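Noise at work, toolbox talk, 12 October 2018
Speaker: Eylül Akyol (slides Ataberk S.) 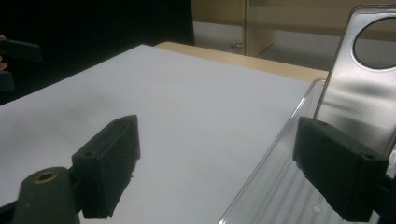
Slide 1. Black padding, brass-coloured insert.

- hello, phones off, exits. keep it quick, 20 min tops
- hearing loss = slow, painless, doesnt come back. say twice
- rule of thumb: have to shout at arm's length? too loud
- Lisia site survey, 2,912 staff, read out the colour chart (handout p 2)
- plugs vs muffs. demo roll, pull ear up, hold. get someone up from the front
- ringing after knock-off = see the nurse, dont wait til smoko Monday
- utes w/ windows down on the highway, mowers, footy. home counts too
- retests start in November, sheet at teh back
- questions. if none, finish early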